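18/03/2019

Sourdough crackers, batch 18. Yes, still at it.

So the Clullow rye finally came in and I couldn't wait – I fed the starter last night with 400 g of it and left the jar on top of the fridge. By breakfast it had climbed past the rubber band and smelled like green apples, so much better than the sad gray paste I had going all winter! Duangjai Rojanasak says I've been keeping it too wet. She's probably right (she usually is about dough). I went stiffer this time.

Dough felt great. Rolled it through the pasta machine down to the second-thinnest setting, docked it with a fork, brushed on oil, then salt and caraway. First tray went in at 400 and the corners browned way before the middle did. Turned the second tray halfway and that helped a lot. Third tray I forgot about while I was on the phone with Lotbridge about the flour bins, so that one is for the birds.
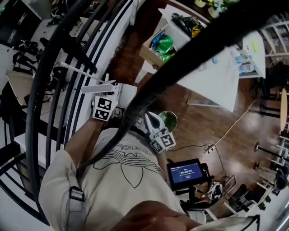 *Beige adidas tee, red-brown floor.*

Weighed what was left after cooling: 129 crackers' worth of dough turned into a lot fewer good crackers, because of tray three. Snap is good, flavor is nearly there. Still a touch bitter at the edges – maybe the caraway, maybe the oil. I used the Quartey sunflower and I'm not in love with it.

Next time:

- same rye, same stiff starter
- drop the oven a bit, turn every tray
- half the caraway, try the other oil
- set a timer, for real

Duangjai wants a bag for the Flunmont market in April, so I need to figure out how long these stay crisp. Put six in a tin and six in a paper bag, will check both next week.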